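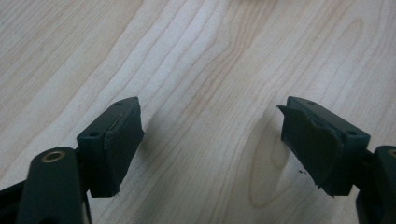

Luvbridge Golf Hole Notes

Data card and readme, version 2

What this is

A set of plain text tables describing the holes at Luvbridge Golf Club, both the Gunn course (18 holes) and the short course by the practice ground. It was put together for players planning a round and for anyone studying how a course plays from different tees. The tables were first shared in August as version 1. Version 2 was released on Thursday, September 9, 2021.

Files

holes.csv: one row per hole and tee. Par, yardage, stroke index, tee color.
greens.csv: one row per green. Depth in paces, width in paces, main slope direction, number of tiers.
hazards.csv: one row per bunker, ditch or pond, with the carry distance from each tee.
changes.txt: corrections made after version 1.

The files are comma separated with a header row. Text is UTF-8. Open them in any spreadsheet program. If yours turns the slope codes into dates, import that column as text.

How the distances were taken

Archie Urquhart and Liya Derese walked both courses and measured from the permanent marker at each tee to the middle of the green, following the center of the fairway on doglegs. Carry distances run in a straight line from the marker to the far edge of the hazard. All distances are in yards and none are adjusted for elevation. The 11th on Gunn drops a long way from tee to green and plays at least a club shorter than the number in the table.

Greens were paced by Senga Hepburn on the same line each time, front edge to back edge through the middle. Paces are not yards. Please don't convert them.

Column notes

tee_color: white, yellow or red. The short course has only yellow.
slope_dir: the direction a ball rolls from the middle of the green, as seen from the fairway. BF is back to front, LR is left to right, and so on. MX means the green has no single main slope.
carry: blank if the hazard can't be reached from that tee. A zero means the hazard starts beside the tee.
index: taken from the club scorecard. The short course has no stroke index, so the column is blank there.

Known problems

The 17th green on Gunn was being rebuilt when the greens were paced. Its row holds the old shape and should be treated as out of date.

Two bunkers left of the 6th fairway were joined into one over the summer. hazards.csv has the single bunker. Version 1 had both.

The ditch on the 4th is dry for part of the year and is still listed as a hazard.

Winter tees are not covered. Neither are pin positions.

Suitable uses

Yardage sheets, club selection practice, handicap discussions, classroom work with small tables. The set is too small to train a scoring model on, and it holds no scores or player records of any kind. Don't use it to settle a match. The markers on the day and the local rules come first.

Terms

Free to copy and change. Please keep the names of the people who measured the courses with any copy you pass on.

Corrections

Send them to Callum Forsyth at the pro shop with the course name, the hole number and the tee you measured from. Innes Geddes checks each one on the ground before it goes into changes.txt. Corrections to the short course are held until the next full release.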